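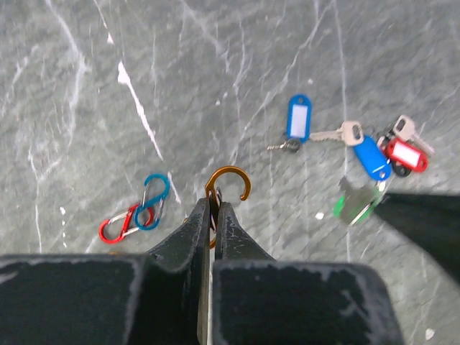
How many examples should I record before I train on a new tabletop task?

Start with 70 good ones, train, watch where the arm gets stuck, and then record more of exactly that. We went straight to 700 on our first task at the Plevameck bench and had to throw out a whole batch that all began from the same corner!

Small metal things are my favorite jobs to record, and S-shaped carabiners and keys are a great place to begin. A few habits that have made our sets so much better:

Move everything between takes. Slide the pile, flip a tag over, turn a key the other way. If you catch yourself putting things back "where they go," mess them up again.

Let things overlap. One carabiner lying across another is a wonderful example to have, and a learner that has only met tidy rows will poke at a tangle forever.

Go slow on the last bit before the fingers close. Fast is fine for the trip over.

Keep your fumbles if you recovered from them. A slip followed by a clean second try is gold (we save those in their own folder too, so they're easy to find). Toss the takes where you gave up.

Swap drivers every 200 takes or so we tell ourselves; at Vallport they change over at lunch, and that works just as well.

Wipe the fingertips with a dry cloth before you start. Grit scratches the tags.

Write the label right after the take. By Monday you won't remember which hook you were going for.

Hold back 4 layouts that never go into training, and test on those. I keep mine sketched on an index card taped inside the cabinet door.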